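Uvton bench notebook, April, started just after lunch

Spent the morning rewriting our house rules for the two-arm cell, because the old sheet had grown to three pages and I'd stopped reading it myself. The new one fits on a side of A4. Bits I want on record:

Speed cap while anyone is within reach is 300 mm/s at the gripper. I'd been happy with more for the free moves, but then you end up with two numbers to remember and people pick the wrong one (me included).

Only one arm closes on the workpiece at a time, unless the task sheet says handover. The other one waits open, fingers clear. I wrote it up as rule 2 and it's the one I'd fight for.

Loose kit: anything left on the table goes at the back, out of both sweep paths, and gets written on the run sheet. Same goes for odd cubes!

Cables get a look before power-on, wrist loops first. Ticket 3507 at Honus was a loop that snagged on a forearm – took them two days to sort out the joint offsets afterwards. Ours are tied along the links now and I've added a line about checking the ties.

Brick stack is still the standard task for trying all this out.
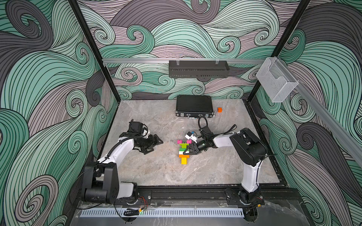 Pitkänen reckons the one-arm rule is too strict as written, and would let the second arm steady a tall stack as long as both run at half the cap. Fair point. I've pencilled it in as an exception, to go past Basow before it gets typed up.

Still to do: laminate the sheet, bin the old ones, find out who has the spare stop button.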